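# The Laundry Corner, Grenderard

June 8, 2019

People kept asking to see the laundry corner, by which I mean two people asked, and one of them was my mother. It's a gray wall, a washing machine, and a chair that has given up on being sat in. Anyone hoping for shelving with little labeled jars should try a different household.

Some background for newcomers. Before January we did all the laundry at the Enanora wash house, which is 497 steps from our door and feels farther with a full bag. Then we bought a front-loader from Boltik, and they carried it up, leveled it and left us a manual that spends most of its pages on the subject of small children climbing inside. Since then I have had opinions about washing, and a web page to put them on.

**1. Black**

The long-standing problem. Black fabric finds every pale speck in the building and wears it like a brooch, and ribbed black fabric has somewhere to keep the spares. My rule is to wash it inside out, cold, and well away from any towel.
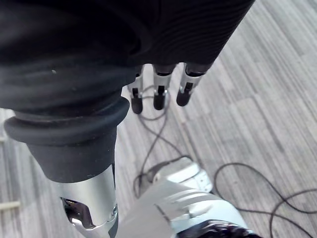 Jaqueline Medrano wrote in to say that towels get blamed for everything and the real culprit is the tissue in the pocket, which no rule about sorting will ever catch. She turns out every pocket onto the floor before anything goes in the drum, and she has been lint-free since her last head cold.

I take the point about tissues. I've also met my towels.

**2. The machine and its assistant**

Silver, front door, one knob. I use two of the programs and treat the rest as a rumor. The assistant is the chair, which holds the basket at a height my back can live with. In this case the basket has a black thing and a teal thing in it, and yes, I know what I said under number one about keeping company. Sitting in a basket together doesn't count. It's the drum where people get hurt.

The energy label is still on the front. I meant to peel it off the first week, and by now I think it's structural.
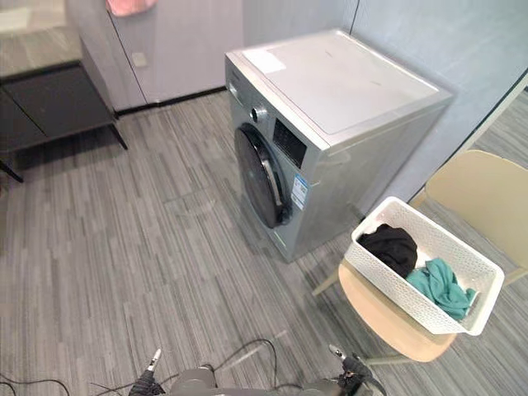 Berenice Cervantes would like it known that a chair is a terrible place for a basket. Hers slid off in the middle of a spin cycle, clean whites and all, and she went over to a floor mat the same afternoon. Ezequiel Orozco replied to her that the floor is where socks go to die, and the two of them kept at it for most of an evening.

I'm staying with the chair. The trick is to push the basket all the way back, a trick I recommend strongly and perform now and then.

**3. More black**

It comes around again. You clear the dark load, you feel briefly like a person with a system, and then somebody walks in wearing the next one. For anything thick that hangs in folds, I give it a good shake before it goes in and another when it comes out, and I do the creases by hand while I'm standing there. I own an iron. We nod to each other.

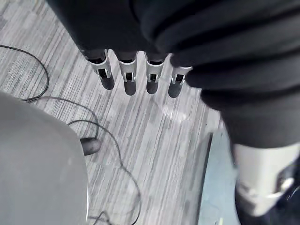 Spin speed matters too, though less than the manual thinks. Heavy dark things get the gentle setting here, then a hanger by the window, with a gap between each one and its neighbor. Bunch them up and they take until the next day and smell like a gym bag. I also use less detergent than the cap suggests, after a winter of chalky streaks down everything I own in black.

Next time I'll try to get to the lint filter. I've been told it has one.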